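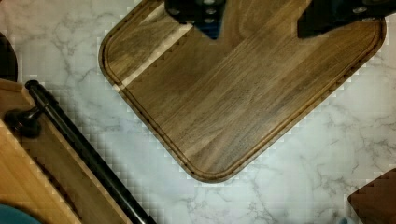

Progress Report to the Flarnine Education Fund
Prellumstead Student Robotics Club, Kitchen Tasks Project
Submitted by the Club Office - December
2 comments | 11 shares

The club is pleased to report on the second term of work under the Flarnine grant. The project asks students to program a robot arm to find, pick up and put away ordinary kitchen items, and to keep an honest record of the results. Work is on schedule in most areas. One item, the trials on flat objects, is behind and is addressed below.

Enrollment stands at 40 students, divided into eight teams. Teams meet on Friday after classes and share one work surface, which has a white marble top with gray veining. Students have found that the veining affects their object detection software, which at times reads a dark vein as the edge of an item. Two teams are now comparing methods of filtering this out, and their findings will be shared with the other teams early next term.

The main task this term was the handling of cutting boards. The walnut board was chosen for the first round. It has a juice groove cut just inside its edge, and teams were asked to have the arm approach from above with the gripper open, locate the rim, and move to a grasping position along one side. A paler wooden board is used as a second item so that programs are tested on more than one color of wood.

The teams recorded 727 attempts during the term. Of these, 546 ended with the gripper in an acceptable position at the rim. Lifting has proved harder. A board lying flat offers the fingers very little to hold, and most teams have not yet produced a reliable lift. The original plan called for lifting trials to be finished by the end of this term. The club requests that this milestone be moved to the end of the spring term, with no change to the total budget.

Spending for the term came to $690, chiefly for replacement finger pads, cables and a set of kitchen items. The order for a spare wrist camera was placed with Destach and has not been delivered. That amount is not included in the figure given here and will appear in the next report.

The club also took part in the regional student meet at Derese, where two teams presented their work on grasp planning. Judges commented favorably on the written logs and advised the teams to vary the position of the boards more widely between attempts. This advice has been adopted - each session now begins with the boards set at a new angle.

Plans for the coming term are to complete the lifting trials, begin work on placing a board upright in a rack, and prepare a short public demonstration. A full statement of accounts will accompany the final report.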